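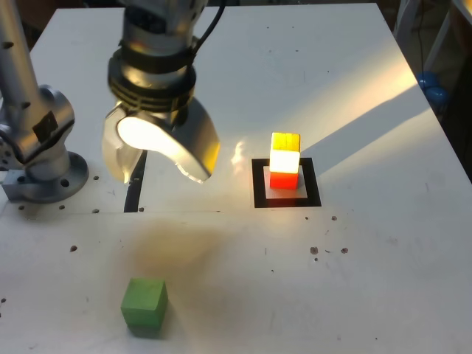

Tirari makes machines that pick things up and put them down again. We have tried over the years to find a grander way of saying it, and a consultant once charged us for several, but that is the job. Most of what we build spends its life behind mesh in somebody's packing shed, moving tubs of something from one conveyor to another, so the only people who see it are the ones who have to hose it down. Once a year we open the doors and do it on a white bench for whoever turns up, using coloured cubes. A stack of three on the square pad, yellow on top and a touch off-centre, with a green cube on its own down the front of the table, is enough to hold a crowd of adults for the length of a sausage in bread. We have shown some of those same people a palletising cell worth more than their house and watched them check their phones.

Who we are

We are a company of 27 people in Itport, in the long shed behind the old wool store, with the roller door that sticks. About half of us build, a quarter of us write software, and the rest answer the phone, chase invoices and know where the good drill bits are. We started as a repair business for bottling lines. Repairing other people's machines gives you strong opinions on how machines should be made, and eventually the opinions got loud enough that a customer told us to build one ourselves. We did. It leaked oil for a fortnight and then ran for years, and the customer still brings it up.

These days the work falls into two heaps. The first is handling equipment for food producers, nurseries and a couple of small foundries. The second is what we call bench work: small arms, small grippers, short reach, objects you could lose in a coat pocket. The bench work began as a way to test fingers and software without tying up a production cell. It now takes up the whole north end of the shed and has its own kettle, a step towards independence that we are watching closely.

The open day

Our open day is held every April, after the harvest rush and before the shed gets properly cold. This year 550 people signed the book, which for a town this size means everyone who was not at the football and a fair few who should have been. We ran the main demonstration on the hour. It involves an arm, a gripper with two curved fingers, a marked square and some cubes, and a member of staff who has been told to keep it under ten minutes and never does.

People ask why we use cubes when our customers handle lettuces. A lettuce is a dreadful thing to demonstrate with. It sheds, it rolls, it goes limp by lunchtime and every one is a different shape, so nobody in the audience can tell a clever grasp from a lucky one. A cube has the manners to look the same each time. If the stack goes crooked, a six-year-old in the second row can see it has gone crooked, and will tell you, loudly, before the software does.

We do show the failures. We used to rehearse them out of the program, until we noticed that the questions dried up whenever everything worked. When the arm knocks a tower over there is a small cheer, and then somebody at the back asks something sensible about how it knows where the cube is. The short answer is that it has a fair idea and is sometimes mistaken. The long answer is a talk we give at 2 pm near the urn, and it is better attended than you would think, partly owing to the urn.

Sunlight is our recurring heckler. The north windows are lovely, the bench is white, and by mid-morning one side of the table can be bright enough to bleach the colour out of whatever is standing on it, with long shadows running off the back. A person glances at a washed-out cube and shrugs. Software has to be taught to shrug. We could buy blinds, and every year it is on the list, but the sheds our customers work in do not have blinds either, and an arm that only behaves in gentle light is not much use to a nursery. So the windows stay as they are and the programmers wear hats. 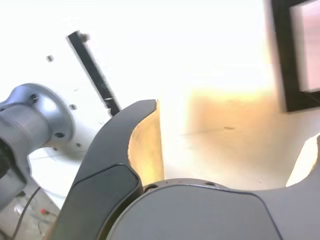 From the back of the gripper: a pale strip against the inside of the left finger, a second piece at the right.

Fingers, mostly

If you stay at the bench for longer than one demonstration you will end up talking about fingers. Everybody wants to hear about the brain, and we are happy to oblige, but the fingers are where the arguments happen. Too stiff and they mark the fruit. Too soft and the load droops halfway across. A curved finger is kind to a tomato and rather vague about a flat box. Our standing view is that most problems brought to us as software problems can be fixed with a bit of packing and a file, and that the rest can be made much more expensive by pretending otherwise.

Visitors are allowed to handle the spare fingers on the side table. They are passed along the queue, squeezed, compared with the visitor's own, and returned in varying states of stickiness. Two were not returned this year. If they are in your glovebox, no questions will be asked – the front counter is open from eight.

Things we make

The Aquino is our small handling cell, built for benches and tight corners. We have put together more than 2,000 gripper fingers for it and its older cousins, a figure we know because somebody has to order the screws. It suits light, repetitive work that a person can do beautifully for an hour and resents by the third.

The Hokby is bigger, slower and painted a green that was on special. It lifts trays and crates, and it does so with a low hum that visitors describe as calming and the night shift describes in other terms. It does not come out on open day, as it weighs too much and has no sense of occasion. You can see it on the shed tour if you wear the boots we lend you.

We also still do repairs. Bring us a machine of any make and we will look at it, sigh in a way we hope is professional, and give you a written quote.

School and club visits

Outside the open day we take groups from schools, Scouts, TAFE and the occasional bowls club, in parties small enough to fit behind the yellow line. A visit lasts a morning. There is a walk through the assembly bays, a session at the bench and a long period of questions, in which we are usually asked whether the robot has a name. It does not. Several have been proposed and the vote was split seven ways.

Some practical matters for teachers:

Closed shoes, please. We mean it about the thongs.
Long hair tied back, and lanyards off before you reach the bays.
Morning tea is provided, but let us know about allergies when you book.
The bus can turn in the wool store yard. It cannot turn in ours, as the fence will confirm.

There is no charge. We ask only that the group leave with the same number of children it brought, and the cubes stay here.

Working with us

We hire slowly and mostly locally. Apprenticeships in fitting and in electrical work come up each year, and we take on a student or two over summer to help at the bench. Experience with robots is welcome and a bit overrated. We would sooner meet someone who has kept an old ute going, or who has reorganised a pantry and can explain the system.

If you would like to talk about a job of either kind – one we do for you, or one you do for us – ring or write through the contact page. Somebody will get back to you within two working days, or three if it's a windy week and the line is down again.

Page last updated 3 June 2022

Share this page
Facebook 41 Twitter 7 Email

Search Tirari
Type a product, part or question
Go

Recent from the shed
Open day: lost property, including one gumboot
Aquino: changing the fingers without changing your mood
Parking at Itport while the wool store roof is done
Hokby service kits back in stock
Apprentice intake, what to bring to the interview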